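Loose Parts on a Fixed Base: Sorting and Placing Large Building Bricks
Project report, Omthorpe group, Monday section

1. Background

Our group wanted to know how people lay out large building bricks when they are given no picture to copy. Most guides assume a finished model, such as a house or a truck. We looked at what happens before that, when bricks go down wherever there is space, and how that affects the building that follows.

2. Setup

We used one large lime-green baseplate on a felt mat. The mat keeps the plate from sliding when a brick is pushed down, and it cuts the noise. Bricks came from the shared bin in the Wattimena room, which holds 500 pieces of mixed age. We washed the ones we needed and left the rest alone. Each session ran five minutes, with no talking about what to build.

Bricks could go on the plate or wait on the mat next to it. We did not give any rule about color.
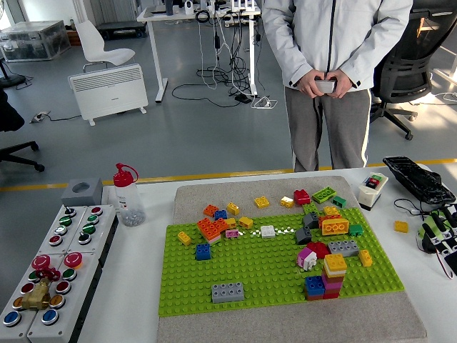

Figure 1. Baseplate on the felt mat, with a row of bricks along the far side.

3. What we noted

Stacks went up early and stayed where they were. Once a brick had two or three others on it, people built next to it and did not move it. Single bricks were moved much more often - mainly the 2x4 ones, which take up room and get in the way of a hand.

Color grouping was weaker than we expected. Orange bricks did end up together, but yellow ones went all over the plate.

Pressing a brick down between two others takes more care than pressing it down in the open. A flat hand works in the open. In a tight spot people used their fingertips and sometimes knocked a neighbor loose.
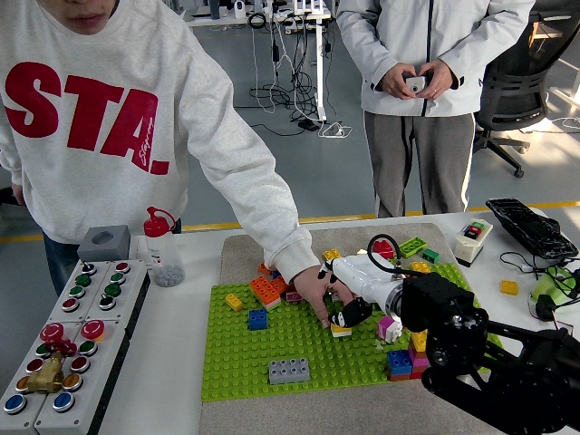 Adwoa Eshun thought we should have started every session with the plate bare, as a few bricks left over from the last round would decide where the next ones went. We agree with this and would change it in a second run.

4. Limits

The sessions were short and the group was small. Some older bricks grip less than newer ones, and we did not sort for that.

5. Next steps

Repeat with an empty plate each time, and try a smaller plate with the same bricks.

Comments (3)

Jullora
Did you try it without the mat? Ours slides all over the table.

Fletico
Agree on the old bricks. The worn ones should be in their own bin.

Jullora
Would like to see the small plate results when they are up.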